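Progress note for Malsha — Nadorine demonstration work, period ending August

Short one this time, we're mid-collection and I'd rather keep people recording. Longer writeup comes with the budget sheet.

**Where we are**

- Hand-held demos: 1300 recorded across all tasks. Target for the period was lower, so ahead on count. Behind on quality review, see below.
- Remote control demos: 132. Slow. The Iltov link still drops when two people are on the same network and each drop costs us a restart.
- Tasks open: drawers, cups, cloth folding, cable routing. Cups is basically done. Cable routing not started in any serious way.

**Drawer task**

Most of the period went here. Task is simple to say: come in from the front, take the lip of a clear drawer, pull it out, let go, back off. Harder to show well. People approach way too fast by hand, then slow down right at the end, and the policy picks up the hesitation and does it everywhere. Reshma rewrote the instruction card so the operator begins farther back and keeps one speed all the way in. Better already, from the ones I've watched.

Organizer is put down at a different angle for each batch. Left end closer, right end closer, square on. Early batches were nearly all square on and the trained model fell apart as soon as we turned the thing. Should have caught that sooner. 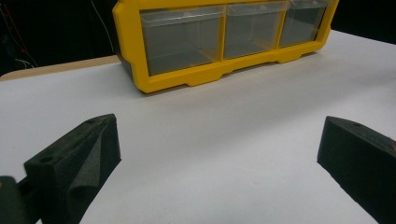 *Drawer task, left end of the organizer toward the operator. Gripper open, well back from the drawers.*

Clear drawers were a deliberate choice in the proposal (you asked about this last time). Yellow body is easy to find, the drawer fronts are not. Depth estimates go straight through them and land on whatever is behind. We thought about putting tape on the fronts and decided against it, a user at home isn't going to tape their drawers. Cost is that we need more demos per angle than for the cups. How many more I don't know yet — Reshma is running the comparison on the Biswas machine this week and next.

Empty drawers only for now. Contents come after we have a pull that works at all angles.

**Review backlog**

Here is the part I'm least happy with. Every demo gets watched once before it goes into training and we're some 18 hours of footage behind. Reasons for rejecting so far, most common first:

- hand moved too quick, blur over the part that matters
- gripper closed before it reached the drawer
- tracking lost on the way in
- operator restarted without ending the recording

The blur one is tricky. Throw out everything with blur in it and we lose half the useful approach motion, and what's left is all slow careful stuff that doesn't look like how anyone moves. So the rule now is blur is fine during travel, not fine at contact. Glare we keep no matter what, the lights are going to be there in real use too.
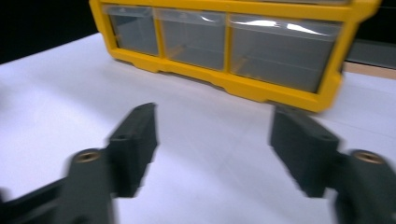
Reshma and I both reviewed the same batch to see if we agree on the rule. Mostly we did. Where we didn't it was about when "contact" starts, so that's now written down as the moment the fingers begin to close. Not perfect but at least its the same for both of us. New reviewers will do that batch first and compare before they touch live data.

**Remote vs. by hand**

Early read, please don't quote it yet. By-hand demos are much faster to collect and the motion is more natural. Remote ones are cleaner at the contact itself, the operator can only do what the arm can do so nothing gets recorded that we can't replay. With by-hand there is a chunk of wrist twists the arm simply won't reach. We filter those out afterwards now. Would like a reach check while recording, Deltance said they have something close to that, waiting to hear what it costs.

My guess is we end up with mostly by-hand and a small remote set on top for the last bit of the pull. Will have numbers for teh next report.

**Problems / asks**

- Need 2 more people on review, part time is ok. Can be the same ones who record.
- Iltov link: either a dedicated router or we drop remote sessions to one at a time. Router is cheaper than the lost time. Can you approve?
- Finger pads wear faster than planned. Spares printed, no money needed now, but the line in next period's budget should go up a bit.

**Next**

Clear the backlog. Finish the angle comparison on drawers. Then start drawers with things in them, light stuff first. Cable routing gets pushed unless you object — I don't see us doing both properly.

Budget sheet to follow, Reshma has the receipts.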